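Vondenside 共享工坊参访报告
——Brudico 自建机械臂工作台项目

参访日期:2024/02/14
提交单位:职业技术教育协作会参访工作组

一、参访背景

根据本年度对外交流计划,参访工作组一行赴 Guverberg,对当地 Vondenside 共享工坊进行了实地参访。此行重点了解工坊会员自发组织的 Brudico 项目。该项目的目标是在共享工坊条件下,由会员自行设计、加工和装配一套桌面机械臂工作台,用于居家环境中小件物品的拿取与归位。

协作会下属院校近年陆续设置机器人应用类课程,但实训设备多为成套采购,学生接触到的往往是已经调试完毕的系统,对底座安装、线缆走向、夹爪更换、坐标标定等环节缺乏亲手操作的机会。去年十月,协作会教学研讨会上有院校提出,可参考社会工坊的自建经验,对现有实训内容作适当补充。工作组据此与 Vondenside 方面取得联系,经双方协商确定了本次行程。

参访内容包括工坊整体情况介绍、机械加工区与电子装配区现场察看、Brudico 项目进展汇报、仿真工作演示以及座谈交流。全程未安排商务洽谈。

二、工坊基本情况

Vondenside 共享工坊设在一处旧印刷厂房内,分上下两层。底层为机械加工区、木工区和材料库,二层为电子装配区、计算机房和会议室。工坊实行会员制,现有会员57名,按月缴纳场地费用,设备使用按工时登记。会员身份较为多样,有在职工程人员,有退休技工,也有在校学生和家庭手工爱好者。

机械加工区配有小型铣床、台式车床、钻床和激光切割机。凡首次使用铣床、车床者,须由具备带教资格的会员陪同,完成规定工时后方可单独操作。工作组注意到,每台设备旁均挂有纸质登记本,记录使用人、起止时间、刀具状态及异常情况。接待人员介绍,工坊曾尝试改用电子登记,后因手上沾有切削液时操作不便,仍恢复为纸质,每周由值班会员录入电脑。

材料库按公共材料与项目材料分区存放。公共材料可按重量计价取用,项目材料则贴有项目名称标签,非项目成员不得动用。Brudico 项目占用材料库靠里侧的两组货架,存放铝型材、轴承座、线缆拖链和若干替换用的夹爪零件。

二层电子装配区设焊接工位和测试工位,两者以矮柜隔开。焊接工位配有排烟装置,测试工位配有可调电源和示波器。计算机房供各项目共用,须提前预约,夜间可安排长时间运算任务,但须在门口白板上注明任务名称与预计结束时间。

三、Brudico 项目概况

(一)立项经过

Brudico 项目由工坊会员自行发起,最初的设想较为简单,即在厨房或餐室的桌面一侧安装一台机械臂,协助行动不便的家庭成员拿取杯具和水果。项目成立时有成员11名,此后人员有进有出,但机械、电气和软件三个小组的分工一直保持至今。项目经费由成员分摊,另有少量来自工坊的公共项目补助。

项目初期曾考虑从零开始制作机械臂本体。机械小组先后完成过一台桌面小臂样机,因关节间隙偏大,末端重复定位达不到要求,遂改为采用现成臂体,将自制工作集中于底座、工作台、末端连接件、控制箱和外围安全装置。项目负责人在汇报中对这一调整作了较为坦率的说明,认为样机阶段占用时间偏长,但成员由此掌握了减速器装配和关节标定的基本方法,后续工作中多有用到。样机现存放于会议室柜顶,仍可通电演示。

(二)工作台与底座

工作台为自制,台架采用铝型材拼接,台面可更换。机械小组为不同试验准备了几种台面,有素面胶合板,有贴深色饰面的,也有一块带毛毡的。台面与台架之间以定位销固定,更换后无须重新调平。台架底部装有可调脚,锁紧后另加斜撑,以减少臂体快速运动时的晃动。

臂体底座的安装曾经返工。首次安装时底座法兰直接固定在型材上,臂体伸展到远端后,型材出现可以察觉的扭转。机械小组随后加工了一块整体钢板作为过渡件,将受力分散到台架四角。这块钢板由成员在工坊铣床上分次装夹完成,前后登记工时39小时,其中相当一部分用于找平与去除毛刺。工作组在现场查看了钢板的加工图纸,图纸历次修改均有签注,版本管理较为规范。

(三)末端夹爪

末端采用两指平行夹爪。项目成员自行设计了手指部分的连接结构,可在不拆卸夹爪主体的情况下更换指端。指端材料经过多轮比较,过硬则夹持光滑杯壁时易打滑,过软则夹持后回弹缓慢,影响连续动作。目前仍有两种指端并行试用,尚未定型。

夹持力的设定是项目讨论较多的问题。塑料杯、玻璃杯与水果所能承受的夹持力差别较大,若统一取低值,较重物品难以提起;若统一取高值,则薄壁物品存在破损风险。项目组现阶段的做法是先按物品类别设定上限,再由控制程序在接触后逐步加力。负责该部分的成员表示,分类识别一旦出错,上限也随之取错,故仍须保留人工急停。

(四)控制箱与线缆

控制箱为立式箱体,置于台架下方,内部按强电、弱电分层布置,端子均有编号。工作组成员对照接线图抽查了若干端子,编号与图纸相符。箱门内侧贴有急停回路简图和断电步骤,字号较大,便于紧急情况下阅读。

线缆沿台架侧面敷设,以拖链和扎带固定。电气小组介绍,早期线缆沿臂体外侧直接绑扎,弯折处的外皮有磨损,现已改为在各关节处预留弧度并加装护套。控制箱所用电源模块及部分接插件购自 Georgiou,该店位于 Guverberg 镇内,可按单件零售,对小规模自建项目较为方便。

(五)安全措施

台架四周设有透明隔板,正面为可开启式,开启时系统降速运行。急停按钮设于台架正面与操作电脑旁。工坊规定,臂体通电期间现场须有两名以上成员在场,其中一人不得从事其他工作。工作组认为该规定简明易行,可供院校实训室参考。

四、现场演示情况

工作组在底层观看了实物演示。项目成员依次演示了系统上电、回零、点动及预设轨迹运行。演示所用物品为空塑料杯和一只木块。系统在预设位置取放木块的动作完成较为平稳;取放塑料杯时有一次杯体倾倒,成员按规程停机,复位后继续。项目组对此未作回避,当场调出运行记录,初步判断与夹爪下降高度的设定有关,并在问题登记表中作了记录。

工作组就标定周期提出询问。项目组答复,台面更换后须执行一次手眼标定,平时则按每累计运行26小时执行一次。该间隔并非出自厂家资料,系成员根据自身记录摸索得出,项目组建议其他单位不宜直接套用。

演示期间,部分工作组成员在带教会员指导下试用示教手柄,完成了简单的点位记录。试用者普遍反映,手柄的方向定义与直觉不尽一致,需要一段适应时间。项目组表示,新成员入门时也常遇到同样情况,现已在手柄背面加贴方向示意图。

五、仿真工作

二层计算机房的仿真演示由软件小组负责。Brudico 项目的一项基本做法,是凡涉及玻璃器皿或新增物品的任务,均先在仿真环境中搭建桌面布局,运行取放程序,通过后方可上实物台。据介绍,这一做法始于一次试验中打破会员自带的玻璃杯之后,最初只是口头约定,后来写入项目规程。

仿真场景按居家桌面布置,物品种类不多,但摆放位置逐次变化。软件小组将桌面材质、灯光方向和物品间距均列为可调参数,每次运行前由程序按设定范围取值,运行后保存画面与关节数据。工作组所见的一组布局采用近黑色的高光木纹桌面,桌上散放一只深色高脚酒杯、两只锥形杯和一个芒果,两指夹爪处于张开状态,悬于桌面后侧上方,在各件物品中离酒杯最近。两只杯子一为浅青色,一为浅黄绿色,形状相同。桌面上可见酒杯和杯子的倒影。

高光桌面对识别程序的影响是软件小组目前着力处理的问题。倒影的轮廓与实物相近,在某些角度下,识别程序会将倒影并入物品本身,导致估算的底部位置偏低,夹爪下降过深。强光在桌面上形成的亮斑也可能造成误判。小组先后试过调整曝光、增加深度信息和对倒影区域作遮罩处理,各有得失,尚无定论。深色透明器皿则是另一类难点,杯壁与桌面颜色接近时,可供识别的往往只有杯口和杯身边缘的细窄高光。
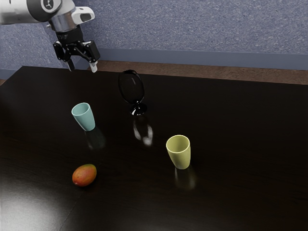
Noemi Donati 在座谈中提出,家庭自建项目在仿真上投入的时间应当设有上限,否则容易出现场景越做越细、实物台长期闲置的情况。她认为,仿真中的摩擦系数和接触参数多为估计值,抓取在画面中成立,并不能替代指端与真实杯壁的接触试验,建议每新增一类物品,仿真与实物试验交替推进,并将两者结果记入同一张表格,便于日后查对。她还提到,居家场景中的芒果、桃子一类水果大小不一、软硬不同,以单一模型代表整类物品,偏差会比较大。

软件小组对上述意见表示认同,同时说明,实物台需由三个小组轮流使用,可安排的时段有限,仿真在一定程度上承担了排队期间的准备工作。小组拟在下一阶段调整规程,对仿真轮次作出限定,并在实物试验后将测得的偏差回填到仿真参数中。

工作组另就仿真软件的学习门槛作了了解。软件小组中有成员此前并无编程经历,入组后从修改物品位置、更换材质等简单操作开始,逐步参与脚本编写。小组为此整理了一份内部手册,按操作步骤编排,每一步附常见报错与处理方法。工作组翻阅后认为,手册语言平实,适合初学者使用。项目组同意在删去会员个人信息后提供一份副本。

六、座谈交流要点

座谈在二层会议室进行,双方就自建类项目的组织与教学转化交换了意见,主要内容如下。

关于人员流动。项目组反映,成员均利用业余时间参与,年中与年末到场人数偏少,交接不清曾造成重复劳动。现行办法是每名成员离组前填写交接单,列明在手零件、未完成图纸和已知问题,由小组组长签收。该办法推行以来,找不到零件的情况有所减少,但填写质量参差不齐,个别交接单仅有寥寥数语。

关于成本。项目组未提供完整账目,仅就主要支出作了口头说明。臂体与夹爪为最大开支,自制部分的材料费用不高,但工时投入可观。与会人员一致认为,若院校以节省经费为目的开展自建,应将教师指导工时计入成本,再作比较。

关于安全责任。工坊会员入会时签署安全承诺,并由工坊统一投保。院校实训的责任主体与此不同,不能照搬。工作组建议各院校在引入自建内容前,先行征询本校安全管理部门的意见,对通电调试环节单独制定规程。

关于使用对象。项目最初面向行动不便者,但截至参访时,尚未在实际家庭中安装。项目组表示,在夹持力控制和识别可靠性未达到内部要求之前,不考虑入户试用。有成员提出可先在工坊茶水间设置一处固定工位,供会员日常使用并收集意见,此事尚在讨论之中。

关于资料公开。项目图纸目前仅在会员范围内共享,台架和过渡钢板的图纸已具备公开条件,控制箱图纸尚须由电气小组复核。工作组表示,如图纸公开,协作会可协助进行中文标注的整理。

七、工作组意见

参访工作组认为,Brudico 项目规模不大,设备条件亦属一般,但在过程记录、分工衔接和试验规程方面积累了较为扎实的经验,对院校实训教学有一定借鉴意义。现提出以下意见,供协作会研究。

建议在机器人应用类课程中增设底座与台面安装内容,由学生自行完成装配、找平和刚度检查。此项内容所需设备多数院校已经具备,可先行试点。底座返工一例较为典型,可在征得项目组同意后编入教学案例。

建议将仿真与实物试验的对照记录列为实训作业要求。学生须就同一任务分别记录仿真结果与实物结果,并对差异作出分析。对于反光桌面、透明器皿等识别难度较高的情形,可作为选做题目,不列入基本考核。

建议对实训室急停标识、断电步骤张贴及双人在场制度进行一次自查。Vondenside 在这方面的做法不需要额外投入,落实难度较低。

工作组同时指出,共享工坊的运行有赖于会员的自愿参与,进度安排较为宽松,与院校按学期组织教学的方式存在差别。项目中部分参数出自成员经验,未经系统验证,引用时应予注明。对于夹持力分类设定的方法,工作组内部意见不尽一致,有成员认为应优先采用触觉反馈方案,待取得更多资料后再行讨论。

八、后续安排

经与 Vondenside 方面商定,内部手册副本由对方整理后寄送协作会秘书处,工作组负责翻译与校对。过渡钢板图纸待对方完成公开手续后一并转来。双方将就学生短期实习事宜保持书面联系,实习人数、时段和住宿条件另行商议。

参访期间的现场记录、座谈纪要及器材清单由工作组归档保存,各院校如需查阅,可向秘书处提出申请。工作组对 Vondenside 共享工坊及 Brudico 项目组全体成员的接待表示感谢。

职业技术教育协作会参访工作组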